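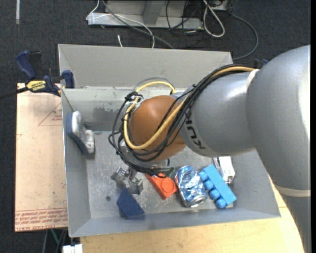
*Fig. 6. The grey metal bin with a few small items on its floor, the brush-like piece resting against the left wall.*

### Filling the sorting bin

Before you load your Dreltine bin for the first time, take a minute to look it over — a scratched or speckled floor is ordinary wear and does no harm at all.

1. Sweep out any grit, then wipe the floor and the sloping walls with a soft, dry cloth.
2. Set your things in one at a time, leaving a little room between them so each is easy to pick up again.
3. Lean anything fuzzy or bendable against a side wall, where it won't get buried under heavier pieces.
4. Stop at 11 items. You can always do a second batch!

**Note:** Flaking marks on the inner back wall may be brushed away gently whenever you clean.

**Caution:** Please don't drag the bin when it's full. Empty it first, then lift it with both hands.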